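About Stestura

Small boards for tables, that's us. Whiteboards, mostly. Also the pens, the erasers, the little cloths. We sell to schools, kitchens, clinics, a couple of chess clubs, people who write shopping lists in big letters.

Started in 2000 in the back half of a print shop on Aasen Street. Valter Boström was cutting signs, had a stack of offcuts, and sold a few of them to the school next door. The school came back for more. Then another school. By spring the sign business was the side job and the boards were paying the rent.

What we do now

Plain boards, lined boards, music-staff boards, boards with a grid. 93 items in the catalog, of which Valter would happily drop half. Repairs too, if the surface is scratched but the board is flat. Send it in, or drop it at the counter before noon. We don't do wall boards over six feet anymore, try Domeck for those, they are good and they deliver.

Tablecloths came later. Customers kept using our boards on the kitchen table, at breakfast, homework time, whatever, and asking what to put underneath. So we stock cloths. Florals sell best by a mile. Ferns, sprigs, small blossoms, off-white ground so the ink spots show up and you can get at them early. Stripes we tried. No.

A board on a cloth should lift off clean and go back down flat. Hold it by the edges, one hand each side, keep your fingers off the writing surface. Sounds fussy but greasy fingerprints are most of the complaints we get.

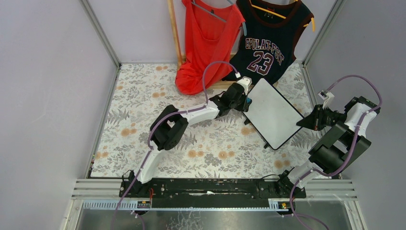 Malou Overgaard wrote in to say she'd had the fern cloth on her table since April and the only thing wrong with it was that her family now refuses to eat off anything else, and could we please make it in a round. We're looking at it. Round is harder than you would think, the pattern has to be centred and the hem puckers.

Where we are

Same street, bigger door. Number 169, the one with the green step. Parking behind, not in front, the bakery gets upset. Counter open from 8 am, closed for lunch, late opening on Thursday. Ring the bell if the light is on.

Ordering

Phone or the form. Schools can pay on invoice, thirty days. Custom sizes take two weeks, sometimes three when the cutter is in a mood. Cloths are cut to lenght and can't be returned once cut, so measure twice please. Allow for the drop at the sides, people forget the drop.

Samples of any cloth are free, ask for Orathai Hemmin. Board samples we charge for, but it comes off your first order.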